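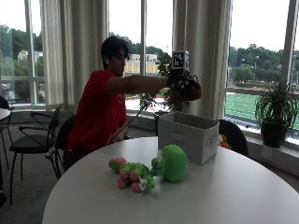 At the round table, grey bin and green toys

Board: Bonds, Currencies and Cash
Thread: Bawa bond swap, is anyone taking it?

couponclipper_WA
Got the letter from Stiltico this morning, same as everyone else holding the Bawa dollar notes I suppose. They want us to hand in the old ones and take new ones with a lower coupon and a later date. In return we get a "growth kicker" if the economy beats some target. The currency has gone up for a fortnight and the press release reads like they've won the cup.

I'm only in for one parcel of 2000 so it won't ruin me either way. But I've read the term sheet twice and still can't work out who decides whether the growth target has been met. As far as I can tell it's the Bawa statistics office, and that's run by the same government that has to pay us. Am I missing something?

mallee_root
You're not missing anything. The kicker is worth zero until proven otherwise and I'd price the whole offer that way. Take the new coupon, take the new date, pretend the rest of the page is blank and see if you still like it. I don't.

secondhandyield
Bit harsh. The currency wouldn't be going up if people with real money thought the lenders were going to walk away. Somebody's buying.

mallee_root
Somebody is, yes, and I'd like to know who. When a central bank wants its currency to look healthy in the weeks before a vote on a loan, it can make it look healthy. It sells dollars. Reserves were at 300 million at the last published figure before the slide and they're at 206 million now. The missing part went somewhere, and some of it went into that nice chart you're admiring.

secondhandyield
Or it went on fuel and grain like it does every year at this time. You've got two numbers and a hunch.

mallee_root
Two numbers is two more than Stiltico put in the letter.

couponclipper_WA
OK, I rang the Stiltico helpline at lunch. Forty minutes on hold, and then the bloke read me the same paragraph that's in the letter. I asked three things.

First, what happens to the old notes if I do nothing. He said they "remain outstanding subject to the terms". I asked if that meant they'd keep paying. He said he couldn't give advice. I said I wasn't after advice, I was after a yes or a no, and he went back to the paragraph.

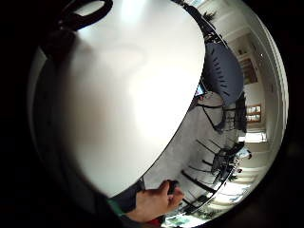
Second, whether there's a minimum take-up before the swap goes ahead. There is, but the percentage is left to the issuer to announce, so they can set the bar after they've seen how high everyone jumped. Third, whether Stiltico gets a fee for each holder who says yes. Long pause on that one. He said it would be "disclosed in the final documents". I took that as a yes.

So I'm leaning toward sitting on my hands, but doing nothing feels like a decision too.

kero_lamp
Fees for acceptance are bog standard. My lot charged one on the Idus restructure and it was tiny. I wouldn't read anything into it. The thing to look for is whether there's a collective action clause in your particular series, as the older ones don't all have it. If it's there and enough of the others say yes, you get dragged along anyway and the phone call was for nothing. Look near the back under "modification".

couponclipper_WA
Found it, thanks. It's there. So I can say no and be made to say yes.

kero_lamp
Pretty much. If enough vote for it, you're in.

flatwhite_futures
I'll put the other side because this thread's getting gloomy. I took the Idus swap when everybody on here said it was a con, and it paid. Every coupon on the day. The holdouts spent years writing angry letters and got less than I did once the lawyers were fed. Sometimes the boring offer is the best one going.

mallee_root
Idus had a port and a surplus. Bawa has a press office. Which bit of the Idus deal do you think carries over?

flatwhite_futures
The bit where the government needs to borrow again. They can't come back to the market with a pile of unhappy holders behind them. That's the enforcement. It isn't the court or the clause, it's that they'll be out of dollars again inside a few years and they know it.

mallee_root
That's an argument for them paying until the next loan lands. It says nothing about the years after, and your new note has plenty of years after.

secondhandyield
For what it's worth, Ritano put out a note saying the programme is "substantially agreed" and the board sign-off is a formality. They reckon the new notes open higher than the old ones trade now.

couponclipper_WA
Isn't Ritano one of the arrangers?

secondhandyield
Co-arranger. Page 1, small print. Doesn't make them wrong.

mallee_root
Doesn't make them worth quoting, either. "Substantially agreed" is what you say when it hasn't been agreed. If the money was signed for, they'd give a date and an amount. I've gone looking for a date and all I can find is "in the coming period". 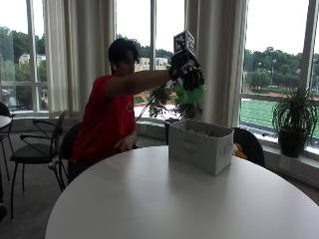
dry_creek_bed
Can I ask a dumb one? If the loan doesn't come through, does the swap still stand? I can't see anything in the letter that ties the two together, and you'd think that'd be the first line.

kero_lamp
Not dumb. There's a long-stop in the draft. The lender approval has to come within 135 days of the swap closing, otherwise the issuer "may" unwind it. May, at their choice. We don't get the same option.

dry_creek_bed
So they can back out and we can't. Right.

flatwhite_futures
That's a fair hit. I'd missed the "may". I'd still take it over holding the old notes through a default, but I'd want that word changed and I'll be writing to the trustee about it.

couponclipper_WA
Could you post the trustee address? I'll send one as well. Not expecting much back.

flatwhite_futures
It's on the back of the letter under the tear-off. Send it registered, they lost my last one.

mallee_root
Put the fee question in there while you're at it. And ask what the reserves figure is net of whatever they've borrowed from their own banks. I've never seen that number published.

secondhandyield
You'd only say it was made up if they did.

mallee_root
Probably. I'd still like to see it.

couponclipper_WA
Letter's written, going in the post tomorrow. The swap window shuts at 5 pm on the last day of January so I'll hold off answering Stiltico until I hear something, or until that afternoon, whichever comes first.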